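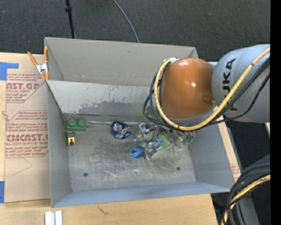 The KUKA arm reaching down into its grey bin.

We got back from the Nirnotthorpe rink open day well after dark with cold feet, two bags of raffle sweets and a boy in the back seat who wouldn't stop talking about goalie pads. What a brilliant day out! I'd only been to Nirnotthorpe for away games before, when you see the car park, the stands and the inside of the chip van queue, so getting behind the doors was a real treat.

It was a September morning and the doors opened at ten. We were there by twenty to, and the line already went past the bike racks. They let us in a few at a time, through the players' entrance (my son nearly burst), and down the long rubber-floored corridor to the dressing rooms.

The home room is smaller than I'd pictured. Every stall had a shirt hanging in it and the sticks were racked by the door, all taped and ready for the evening game. You could sit wherever you liked. The smell is exactly what you'd expect of a hockey dressing room, only with a lot of floor cleaner on top.

Next came the skate room, and I could have stayed there all morning. They sharpened a pair while we watched and then passed round a coin and a blade so we could feel the hollow for ourselves. I've been skating badly for years and had never understood why my left foot slides out on turns. One look at my old Moulins and I was told the edges were uneven! They did them for me on the spot, and I skated on them in the afternoon and only fell over once, going backwards, which I shouldn't have been trying.

The plant room tour was limited to 14 people at a time, so do put your name down as soon as you get in. It's loud and warm in there, a funny thing when all it does is make cold. The new chiller is an Ilska, and the old one is still sitting next to it waiting to be taken out. We got to see how the pipes run out under the slab, and how thin the ice is on top of them - I'd always thought it was far deeper. The painted lines are under there too, sealed in with one fine spray of water after another.

Lunch was a bacon roll from the Fludum stand upstairs, eaten in the front row while the under-tens had their practice. Then it was our turn on the ice. They'd allowed 200 on for the public skate and it did feel busy round the corners, but the stewards kept everyone going the same way and there was a quiet patch in the middle for the little ones with the penguins.

We stayed on for the game, of course. The rink holds 1,144 and it was full, with the drum going from the warm-up onwards. Nirnotthorpe were 2 down after the first period and looked flat, then came out like a different side and won it in overtime with a shot from the blue line that I don't think the goalie ever saw. The whole row behind us ended up in our laps.

Parking is free but fills early, and the overflow field was muddy. Bring gloves, even for the tour. Skate hire was included in the ticket, and they had half sizes right down to the tiny ones. They're planning another open day in the spring and we've already asked to be on the list.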